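Clinidport earbuds, second look

Posted 22 August 2020

I bought the Clinidport wireless earbuds in January and wrote a short note on them then. The firmware has been updated since, so most of those remarks no longer apply.

Pairing is the main change. The old version held one device in memory and had to be reset by hand to switch. The new one holds two. Switching from phone to laptop takes a few seconds, and the left bud sometimes joins after the right. Putting both back in the case and closing the lid clears it.

Range is the same as before. I lose the signal at 30 feet with one interior wall in the way. The older Jiterthorpe pair drops out sooner in the same hallway, but it recovers faster.

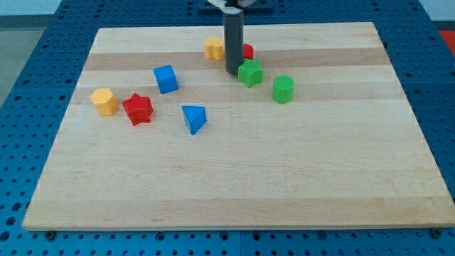
Battery life is harder to pin down. At medium volume I get a full work morning out of one charge. The low battery tone now plays at 20 percent, which is early enough to finish a call. It repeats every few minutes after that and I have not found a setting to turn it off.

Noeline Faulkner wrote in to ask if the touch controls can be disabled. They can, one side at a time, under Gestures in the phone app. The laptop app does not show that menu. The setting is stored in the buds, so it carries over once made.

Call quality is fair indoors and poor in wind. The update did nothing for the microphones that I can hear.

The foam tips from Brovbridge fit the stems, but the case lid will not close over the large size. Medium is fine. I am still waiting on the silicone set and will add the fit here when it arrives.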